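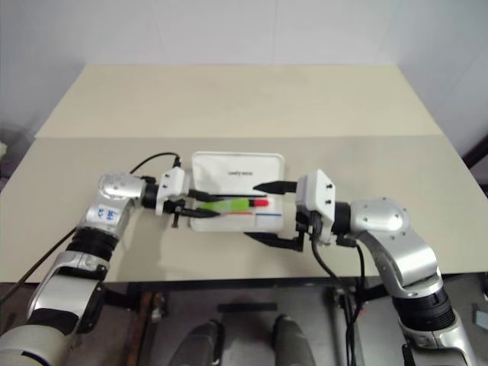
## Pens, trays and the two-panel tables

Item for all bench users at Lundisura, from Ingeborg Widmer, stores and fit-out.

The July stock check is finished and the marker situation is better than last year. We issued 155 markers and highlighters over the twelve months and wrote off 84 of them. Most of the write-offs were dried tips. The remainder were split barrels, lost caps and a batch of whiteboard markers that had been stored tip-up in the Mösli room, next to the heater.

Storage orientation matters more than brand. The rules by type are:

- **Highlighters and twin-tip markers:** horizontal.
- **Whiteboard markers:** horizontal, or tip-down if the holder is deep enough to keep them from falling out.
- **Paint markers:** horizontal, and shaken with the cap on before use.
- **Gel and ballpoint pens:** any position, although tip-down starts more reliably after a long break.

A shallow tray with a raised rim covers all four types. The white rectangular ones with rounded corners are now the standard item, and the old mesh cups are being withdrawn as benches are refitted. A cup takes up less of the bench, but it holds everything upright and half the contents end up the wrong way round. Please return cups to the stores counter with the contents removed. We received several last month with paper clips and one orange peel in the bottom.

**Loading.** One layer of pens only. Lay them parallel to the long side, caps all facing the same way, so that a loose cap shows up at a glance. A tray packed two deep gets dug through, and the pens at the bottom are never used. If you need more than one layer, ask for a second tray. We have 47 in stock.

**Caps.** Press until the click. A cap of a different colour from the barrel is acceptable provided it seals. We get a steady number of pens handed in as faulty on the grounds that the cap doesn't match, and they write perfectly well. Test on scrap paper first. If the line is solid for the width of the page, keep the pen.

**Cleaning.** Warm water and dish soap, soft cloth, then dry before reloading. For highlighter stains on white plastic, use isopropyl alcohol on a cotton pad and wipe from the rim toward the centre. Do not use the Costex cream cleaner that is kept under the kitchen sink. It is slightly abrasive and dulls the surface, and a dull surface takes up ink faster than a smooth one. Two trays have already been scrapped for this.

### Table seams

Several people have asked about the beige tables with the straight seam across the width. The top is made as two panels, front and rear, and the small difference in shade between them is normal for the supply we received from Flirkine. It is not a fault and does not need reporting.

A change in height at the seam does need reporting. To check, lay a steel ruler across the join at the left end, the middle and the right end. If it rocks at any of the three points, note the table number and leave a slip in the fit-out box. The fix is an adjustment to the brackets on the underside and takes one visit. Please don't pack the join with tape or folded card, as it lifts with cleaning and leaves glue on both panels.

Keep liquids off the seam. Ink spilled on the panel face can usually be lifted with a damp cloth if it is caught early. Ink in the join stays there. When filling refillable markers, work well forward on the front panel over a sheet of absorbent paper.

The matte finish also shows polish. Use plain water for the weekly wipe, and no spray wax.

### Reordering

Marker requests go on the green form, one line per colour, with the tip width in millimetres. "Assorted" is no longer accepted as a colour. Red and green have been the most requested and both are in stock. Fine-tip blue is on back order.

Used barrels go in the recycling tube beside the stores counter, caps included. Paint markers are collected separately in the metal tin on the lower shelf. Stores is open until 4 pm.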